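Refinishing a Mottled Stone-Look Tabletop: Cleaning, Filling and Sealing

Written by Jintana Noiphan. Last revised 2022-08-29.

Gray tops with a mottled, stone-like surface hide light wear well, but fine scratches show as pale lines when the lamp is low. The procedure covers a cast top with a clear topcoat. It does not apply to natural stone or to bare concrete.

Read all the steps first. The filler in step 3 has a short working time. 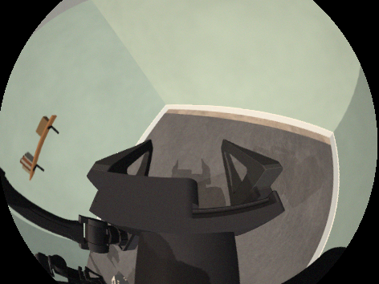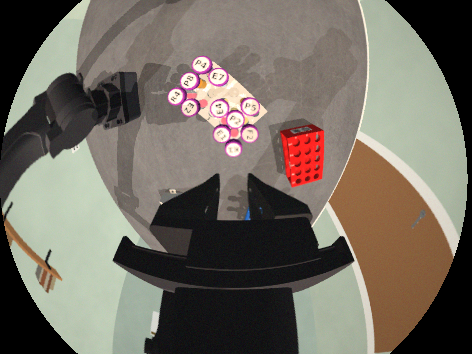
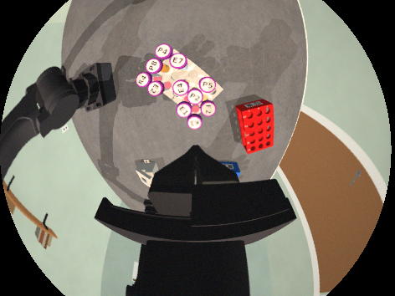
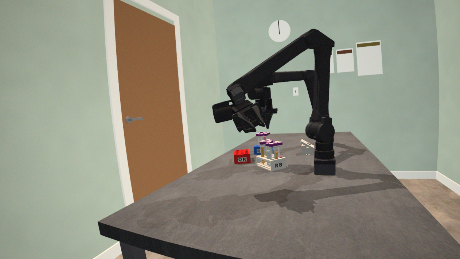

Materials

Neutral pH cleaner, diluted per the label
Lint-free cloths, white only
Wet/dry abrasive sheets, 400, 800 and 1500 grit
Rubber sanding block with a flat face
Two-part clear filler (the tests below used Zarnitz)
Water-based satin topcoat (the tests below used Brutlow)
Foam roller, fine cell
Painter's tape, plastic blade, inspection lamp

Step 1. Clean and inspect

Clear the top completely. Wipe it with the diluted cleaner, then twice with plain water, and let it dry overnight. Set the inspection lamp at one end so that the light rakes across the surface. Mark each scratch with tape placed beside it, never over it. Drag a fingernail across each one. If the nail catches, the scratch needs filler. If it does not, abrasion alone is enough.

Step 2. Abrade

Wet the surface and start with 400 grit on the block. Use straight, overlapping strokes along the length of the top. On a rounded outline, stop the strokes short of the edge and finish the perimeter by hand with 800. The coat is thinnest there and cuts through quickly. Rinse off the slurry before changing grit. Stop when the sheen is even.

Step 3. Fill

Mix only as much filler as will cover the marked scratches. Press it in with the plastic blade held at a low angle, and leave it slightly proud. Filler that has begun to string should be thrown away. After the full cure, level with 800 and then 1500.

A filled line that still looks white has trapped dust in it. Dig it out and repeat — topcoat will not hide it.

Step 4. Seal

Tape the underside of the rim. Roll on two thin coats in opposite directions, with the drying interval given on the can between them. Keep a wet edge and do not go back over an area that has started to set. Pull the tape while the second coat is still soft.

Step 5. Cure

Light use is acceptable after two days. Keep rubber feet, wet glassware and clamps off the surface until the cure is complete.

Test results

Chalerm Ruangrit ran sample panels in May on a rotary abrader, counting cycles until the topcoat first broke through.

One coat, no abrasion beforehand: 744 cycles
One coat, abraded to 800: 792 cycles
Two coats, abraded to 800: 1,469 cycles
Two coats, abraded to 1500: 2,406 cycles

All panels were cured for the same period and tested with the same wheel. Panels with filled scratches were not included.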